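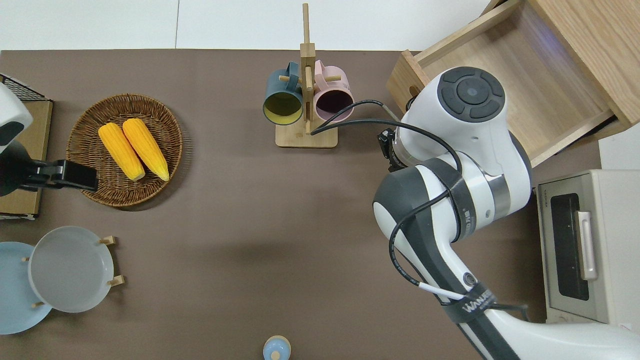 Heiðrún Riis says mugs on pegs are a dust problem and she'd never have them out, cupboard door shut and done. Fair enough. We have gone round on this one since November and I'm still for pegs.

Small kitchen things, Plomirora table

Quick page, putting this up before lunch. Everything that sits out on the brown table in the Plomirora kitchen corner, more or less. People keep asking about the mug tree and the plate rack so they go together on one page and I can stop answering emails. Lærke Hviid did the setting out, I did the typing, blame me for the spelling.

Corn in the basket. Two ears, side by side, they fit well. Woven wicker with a braided rim, good for bread too, or onions if you don't mind the skins getting in the weave. Shake it out over the sink.

Mug tree, light wood. Short pegs, tall post in the middle. Teal mug and a pink one. Look at the insides – yellow-green in the teal one, which I like a lot more than the outside. The pink one has a dark inside, more of a purple. Lærke picked both.

Drawer unit, also light wood, top right. Drawer open and nothing in it. Suggestions so far are tea bags, dish towels, string. I vote string.

Plate rack. Low, wooden, pegs. Blue plate, pale gray plate. The gray has a wide rim and it's the one everyone reaches for, don't know why, the blue is nicer.

On the pegs question, Bjarke Mikkelsen has the same kind of stand at home in Prerville and hangs 5 mugs on it, but his has longer pegs. Anything with a thick handle won't go on ours. Try the handle before you buy the mug, thats all I can tell you. Heavy ones low down or the whole thing gets tippy.

Next one has the yellow plate in it, at the back of the rack behind the blue and the gray. Bright! The pink mug shows its lettering as well, you can make out ME. Basket is over to the right of the mug tree.

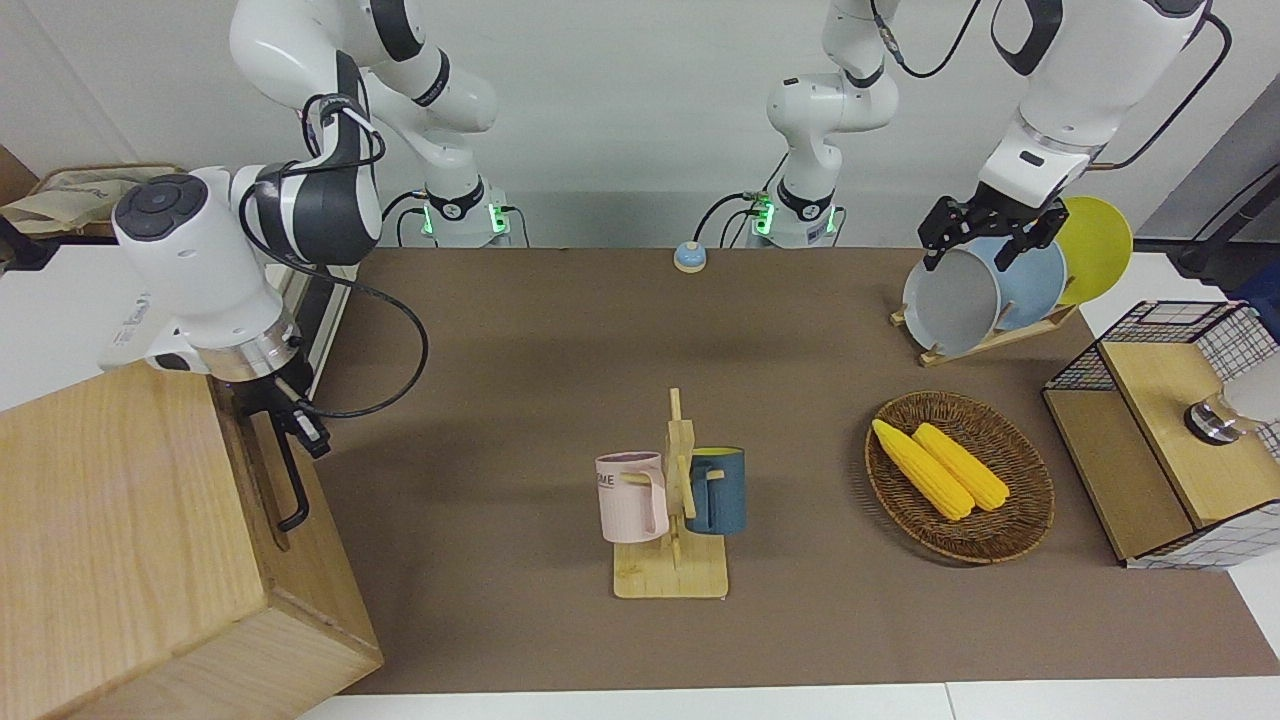 Care, as I was going to say before the phone went. Wood racks don't want to soak. Wipe, stand them on end, let the air at them. We oil ours when the pegs start to look chalky, a small amount on a rag, leave it overnight, wipe again in the morning. Wicker gets a dry brush. If it has to be washed do it fast, cool water, then somewhere with a draft – not on the radiator, it goes brittle and the weave starts snapping.

Plates go in the rack big ones at the back. Otherwise you can't see what you've got and you end up pulling the wrong one.

Prices since I get asked. The rack was 58 kroner at the Runoditz clearance, bit of a steal. Mug tree came in a box of odds and ends so no idea. Don't remember on the basket, Guðlaug Lykkegaard might, she keeps reciepts.

Still to add: the shelf by the window, the spoon jar, a better list of what goes where. Lærke Snorradóttir has promised me the measurements for the rack, will put them up when they come.

Comments are open under the spoon page, this one doesn't have a box yet.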